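Botstead Household Help > Kitchen > Storage

Do nesting bowls really save any room?

Posted by Gertraud Bühler, 21st May

We have a small galley kitchen with one deep cupboard for bowls, and my husband has decided we need to replace all of ours with a matching nesting set. The one he wants is the Jarness, 4 bowls, sold as "takes up the space of one." I have my doubts. What we own now is a mix of things picked up over the years, including two big ones from my mother and some small cereal bowls. They sit inside each other well enough if you don't fuss, but he says they wobble and that the glaze will get scratched.

Has anyone swapped a mixed lot for a proper set and noticed a difference? The price is $54 and I would sooner put that toward a shelf. Also, is the scratching a real problem or something the people who sell sets like to talk about? I don't want felt pads between everything. I tried those once and they smelled of onion inside a month.

Leopold Danzer
Member, 1,522 posts

I would keep your money. "The space of one" is true of any stack if you only measure across. Look at the height. A set made to match usually has each bowl just a bit smaller than the next, so they fit snugly and the stack comes out barely taller than the biggest bowl. Fine. But a cereal bowl inside a big mixing bowl does the same thing and leaves you space around it to get your fingers in. With the tight sets I have owned, I ended up lifting out the whole lot to get at the second one.

I had a Hubmann set for years. Two of them got stuck together one August when I put them away damp, and it took a tray of hot water under the bottom one and ice in the top one to get them apart. I don't call that saving anything.

On scratching, I would split it in two. The glazed inside of a bowl is tougher than people think. What does the damage is the foot of the bowl above, the ring on the bottom, which is often left bare and can be as rough as sandpaper. Turn yours over and run a thumb around that ring. If it feels smooth, stack away and forget about it. If it feels gritty, a few passes with fine wet sandpaper will take the edge off, then rinse it well. Gray marks in a white bowl are mostly not scratches anyway. They are metal rubbed off spoons and whisks, and a mild cleaning powder lifts them.

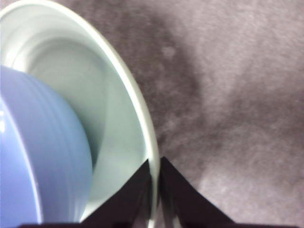 My own everyday pair is a big white bowl, a touch minty, with a smaller lavender-blue ribbed one that lives inside it. They were never sold together and they don't match. The small one leans to one side and I have stopped caring. If the wobble bothers your husband, ask him what he thinks is going to happen in a closed cupboard.

What I would do before buying anything is take the whole lot out and put back only what you have used since winter. My shelf was 13 inches high and I was sure I needed another one. I needed to get rid of a punch bowl.

jessamyn_k
New member

we got the Heter set and love it!! very pretty colors. not sure about the space thing, we have a big pantry

Orrin P.
Member

Mostly agree with Leopold, but I'd be careful with the sandpaper if your mother's bowls mean something to you. Try a folded paper towel under the foot first. It costs next to nothing and you throw it out when it gets grubby, so no onion smell.

I also think he is a little hard on sets. Mine has a pouring lip on each bowl and that leaves enough of a gap to grab one. Whether the Jarness has that I couldn't say, and the listing I looked at only showed them from the side, which doesn't tell you much. Take a tape measure to the store and check the stacked height against your shelf. If they won't let you handle them, I wouldn't buy them.

Gertraud Bühler

Thank you. I checked the feet and my mother's are smooth, but two of the cereal bowls are like a nail file, so those are going on the bottom shelf by themselves for now. I have shown my husband the part about the hot water and ice. He says that would not happen to him.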